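Right, kettle's on, so I'm finally going to write the long thread about packing for a small baby that I've been promising since January. It's going to be a ramble, so get comfy. 1/

2/ Background for anyone new. We've moved house twice since our little one arrived, and in between there have been a lot of nights at my mum's, which is 60 miles each way. I've packed the changing bag more often than I've washed my hair.

3/ My first attempt was a huge shoulder bag from Desmet, a present, very smart, with one enormous hole in the middle and everything in a heap at the bottom. I once emptied the whole lot on to a café floor in Millwood looking for a dummy that was in my coat pocket.

4/ What changed things for me was little pouches inside the big bag. My sister-in-law had been telling me this for months and I'd been nodding and not listening (sorry, love, you were right and I'll say so in public just this once).

5/ I keep three on the go. Nappies, wipes and cream in one. A full change of clothes in the second, rolled up tight, with a spare top for me because I've been caught out there too. The third is bits: muslin, teething ring, the tiny nail scissors, a board book.

6/ Pick ones that look different from each other! Mine were all navy to begin with and at four in the morning navy is navy. A bright edge or a picture on the front makes all the difference when you've got one hand free and somebody shouting in your ear.

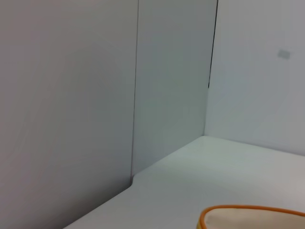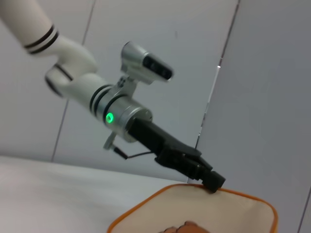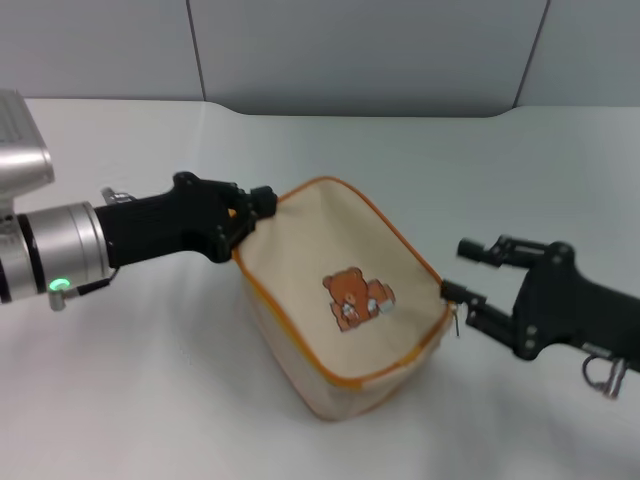
7/ ON WASHING THEM
Canvas does well at a cool wash, inside out, and then I stuff it with an old tea towel so it dries in a decent shape. Please don't tumble it. I did, and what came out would have held a single sock.

8/ Anything with a print on the front gets a damp cloth and nothing fiercer. I had a lovely one with a rabbit on it and I scrubbed that poor rabbit's face clean off going after a bit of mashed banana.

9/ ON WHAT TO SPEND
I've gone both ways on this. The Rerier set was dear and the zips went inside a month. The ones from the Sudis stall at the market cost next to nothing and they're still going, a bit grubby round the corners but so am I.

10/ Check the zip before you pay. Run it back and forth a few times, and if it sticks at the corner in the shop it'll stick at the corner in a lay-by in the rain.

11/ ON REFILLING
Do it when you get in, before you sit down. I know, I know. But the evening you don't is the evening before the early appointment, and then you're in the waiting room with two wipes and a receipt.

12/ I keep a list taped inside the wardrobe door so that whoever is on duty can do it. It has crossings-out all over it and a splodge of something. It still works and my other half has stopped ringing me from upstairs to ask how many vests.

13/ Thank you to Meinir Landeg for the tip about putting an empty bag in with the clothes for the dirty ones to come home in. I'd been wrapping them in a muslin like an absolute beginner.

14/ The last thread got 226 replies and I did read every one, though it took me a good few feeds to do it. If you've got a trick for keeping bottle lids and bottles in the same place, pop it underneath, I'm all ears. Off to find the other shoe now x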